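Praston Adult Learning
Home Appliances and Household Energy
Handout for Unit 4: Small Heating Appliances

Read this before the 5th May session. Bring a calculator and your most recent electric bill.

Small heating appliances draw a lot of power for a short time. A toaster, a kettle and a hair dryer all work in much the same way: current passes through a material that resists it, and the resistance turns electrical energy into heat.
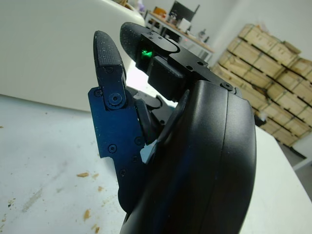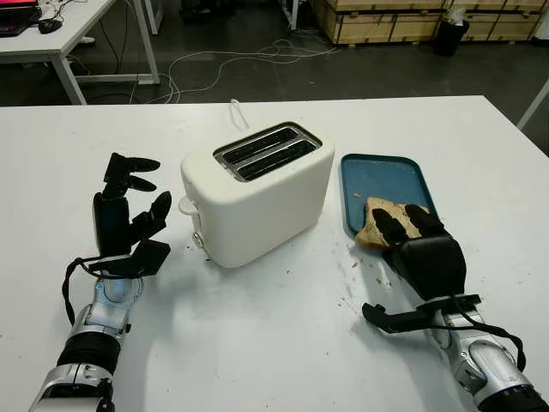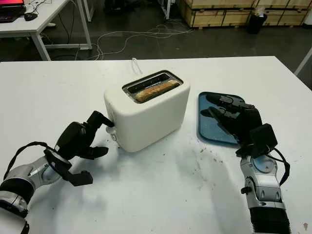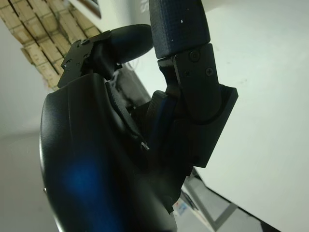 Power and energy

Power is the rate at which an appliance uses energy, and it is measured in watts. Energy is power multiplied by time. Your utility bills you for energy, in kilowatt-hours (kWh). One kilowatt-hour is what a 1,000-watt appliance uses in one hour.

To find the energy used:
1. Read the wattage on the rating plate.
2. Divide by 1,000 to get kilowatts.
3. Multiply by the hours of use.

Many students forget to change minutes into hours. Three minutes is 0.05 hours, so a 1,000-watt appliance run for three minutes uses 0.05 kWh.

Worked problem

The Lucero household runs a 1,200-watt heater for 10 hours in one week in January. The rate is 21 cents per kWh.

Power: 1,200 / 1,000 = 1.2 kW
Energy: 1.2 x 10 = 12 kWh
Cost: 12 x 21 cents = $2.52

The same household leaves a 40-watt lamp on for the same 10 hours. That comes to 0.4 kWh, or a little over 8 cents.

Circuits and load

Current in amps equals watts divided by volts. On a 120-volt supply, the 1,200-watt heater draws 10 amps. Add a 1,500-watt kettle on the same circuit and the total is 22.5 amps, well over what a 15-amp breaker is meant to carry. The breaker trips and cuts the power.

Do not replace a breaker with a larger one to stop it from tripping. The breaker is matched to the wire in the wall, and a wire that carries too much current can overheat — often where it can't be seen.

Homework

Choose three appliances at home. For each one, write down the wattage, the minutes used per day, and the cost over 14 days at your own rate. Show the unit at every step. If the rating plate gives only amps and volts, multiply them to get an estimate of the watts.

Next unit: refrigerators and standby power.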